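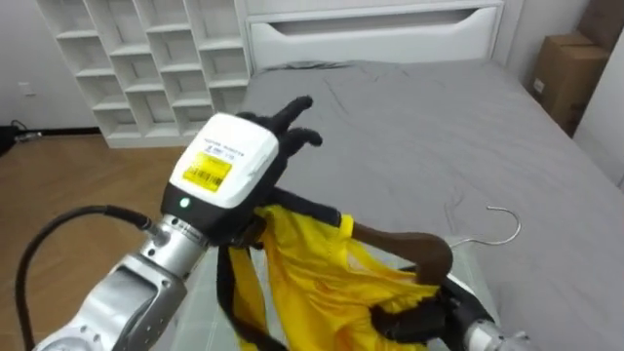 Zurton software group, minutes
Wed 22 October, small meeting room, Stamholm
Present: control, perception, planning, tooling. Atallah joined by phone for items 1 and 2. Rutstead sent apologies.

1. Minutes of the last meeting
Accepted with one change. "Planner is stable" now reads "planner did not crash during the demo."

2. Garment and hanger task, two arms
Planning reported that the new two-arm planner is ready to merge. Control asked what "ready" meant. Planning said it finishes inside the 600 ms limit in simulation. Control pointed out that the cloth in simulation has no straps and asked for the same figure from the real arms. There isn't one yet.
Atallah asked whether the handoff can be shown to their people this month. The group was not keen. The left hand bunches the fabric when it takes the top edge, and the planner still treats the grasp as a single point. Planning thinks this is good enough. Tooling wanted to know good enough for what, and the question was left open.
Agreed: no merge until 12 runs in a row on the real setup, no hand edits to the start pose between runs. Planning objects to "in a row" and asked for that to be minuted.

3. Perception
The hanger mask drops out when fabric covers part of the wood. The hook is worse, being thin and shiny. Perception proposed a larger model. Control said a larger model was also the answer in the spring and we got a slower mask with the same holes in it. Perception disagreed with "same."
The clear panel was raised again. Depth readings through it cannot be trusted, and the filter meant to throw them out also throws out good points on the cloth. Perception will bring plots of both cases, with the filter on and off, before asking for more GPU time.

4. Control
Right gripper force limit was changed on a branch with no note as to why. Control has put it back. Any limit change now needs 2 reviewers.
Wrist cable slack: the planner does not model it. Planning says the joint limits cover this. Control does not believe they do and will write a test.

5. Tooling
Log replay still drifts against the live clock on runs longer than 15 minutes. Rutstead's report calls this fixed. Tooling could not reproduce the fix and has reopened the ticket.
The dashboard success rate leaves out runs stopped by the operator. Agreed to put them back in. The number will go down.

6. Any other business
Request to rename the planner "v2." Declined for now.

Actions
Planning: real-arm timing, then the runs under item 2.
Perception: filter plots, list of frames where the hook is lost.
Control: cable test.
Tooling: replay ticket, dashboard count.

Next meeting: same room, once the timing figures are in.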